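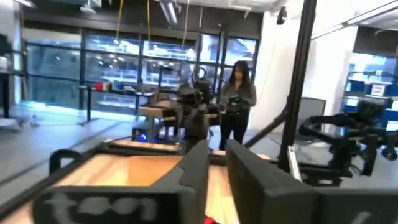
Left wrist cam, table side, with Natsumi on the tablet or some other handheld.

Notebook > Bimanual > Skornine planner

March 4, 2021
Sơn Mai

OK so the hand-eye numbers first, before I forget them. Redid the wrist calibration this morning with the new board and threw out the poses where the arm was still settling (I'd been letting those in for ages, my fault). Residuals look sane again and the left and right arms finally agree on where the table is! I saved the old transforms next to the new ones in the Skornine config folder, so please don't clean that folder up yet.

Next thing was the grasp scorer. It has been in love with big flat faces, which is great for cubes and useless for anything with bits sticking out of the top. The power adapter is my favorite offender: the depth cloud drops most of the prongs, the scorer thinks the object ends at the top of the block, and then the retreat path gets planned with no margin up there. I added a pad to the object's collision box along its long axis and made the scorer prefer low side grasps whenever the top of the cloud looks ragged. It's a hack, but a cheap one – 5 lines plus a parameter. 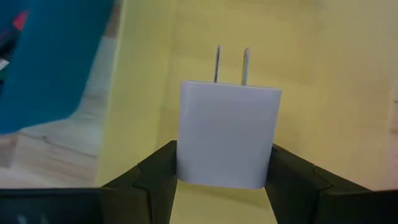 Sachiko wants the pad gone as soon as we have a decent mask from the RGB side, and says a fixed margin will bite us in the bins, where an extra bit of height makes half the approaches look blocked. She would sooner fuse two wrist views and let the planner see the real shape. She's probably right about the bins. I've put the pad behind a flag (off by default in bin mode) and we can fight about it again when her mask branch is merged.

I also replayed 191 logged grasps through the old and new scorers offline. Most picks come out the same, and the ones that change are nearly all tall thin things, so at least it's changing what I meant it to change. Replay only, mind you, nothing about real success rates in there.

Then the two-arm stuff, where I lost the whole afternoon. Both arms ask for the middle bin, both get a valid plan, and the second plan is stale by the time it's sent because the first arm has moved. I'd been checking collisions against the other arm's current pose 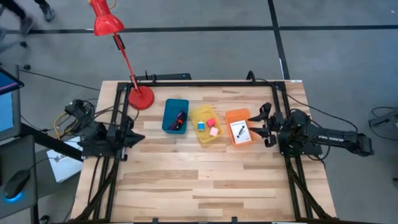 and what it needs is the other arm's whole planned trajectory, with timestamps. So there's a reservation step now: an arm claims the volume over a bin, plans, moves, lets go. Renji's timeout is in there too, otherwise a crashed planner holds the claim forever and the other arm just sits and waits (ask me how I know!).

Still open: planning time jumps when both arms reserve at once, around 3,000 samples before it gives up, and I haven't looked at why. Killian has the profiler set up on Gresau, so I'll run it there first thing.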